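I collect examples for a living. A machine watches what a person does, many times over, and is supposed to get the idea. I am the person. A thread about how the summer is going.

The project is called Geum. I didn't name it. The plant is a pleasant one, doesn't ask for much, and comes back every year. Two of those are also true of our funding requests.

The plan for June was 1,000 demonstrations of picking things up off the ground outdoors and putting them somewhere else. One demonstration is: reach, close, lift, move, let go. You would be amazed how many ways there are to do "let go" badly.

I've done tidy indoor collection before. Same table, same lamp, same four blocks. The model that came out of it was a genius at that table. Then we moved the lamp.

So: outdoors. Gravel, concrete, grass, curbs. Sun that moves all day without asking me. I had a spreadsheet column for lighting with three choices in it. By lunch on the first day it had eleven, and one of them was "ugh".

We're at the Iltdale site, which has a lot of gravel and very little shade. Good for variety of shadows, bad for the back of my neck.

A thing people get wrong about this job is thinking the objects should be sensible. Sensible objects are easy. A mug has a handle, a box has sides. The model learns to look for a nice edge and then sulks when there isn't one.

Soft things are where it earns its keep. They sag, they fold, they look different from every side, and they're never the same shape twice. A plush toy has legs going in whatever direction it landed. There's no correct place to grab it, only places that turn out worse than others.

My first week of soft-toy examples was mostly thrown out. I was grabbing everything by the middle, every time, from the same side. Very consistent. The review notes called it "low diversity", and I have decided not to take that personally.

Out of the first 90, we kept 22. I'd like to say the other 68 taught me something. They taught me to check that recording was on.

(That was not all 68. That was enough of them.)

New rules after that. Change the approach angle every time. Change the starting distance. Start some of them with the toy hardly in view, so the model has to learn to go find it. Throw the toy instead of placing it – when you place it, you pose it, and you don't notice you're doing it.

I really didn't believe the posing one. Then I looked back through my clips and every single toy was lying there like it was waiting to have its portrait painted.
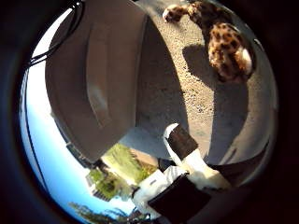
Spots on a sunny day are a whole separate argument. One camp on the team says busy patterns confuse the model and we should save them for later. The other camp says later is when it breaks in front of people. I'm in the second camp, mainly because I'm the one standing next to it when it breaks.

Shadows too. An early version of the model would go for the shadow with total confidence, close on it, lift nothing, and carry the nothing over to the drop spot very carefully. Lovely motion. Ten out of ten for the release.

You can't fix that by telling it what a shadow is. You fix it with more clips where the shadow is big and dark and right there, and the person reaches for the toy anyway. So that's my afternoon – being a good influence.

Labeling is done in a tool called Skurnamen. It has a button for "success" and a button for "failure" and, after some pleading from me, a button for "technically". I use that one a lot.

Someone will ask if we can't just simulate all this. We do some. In the simulator the gravel has never once ended up in my shoe, so I have doubts about the realism.

Next batch goes to the Otum site, which is mostly lawn. Another 1,000. I'm told grass is much easier. I was told that about gravel.

If you do this kind of collection outdoors and have a trick for keeping your angles varied after hour three, please reply. Mine is to switch hands, and my left hand has opinions.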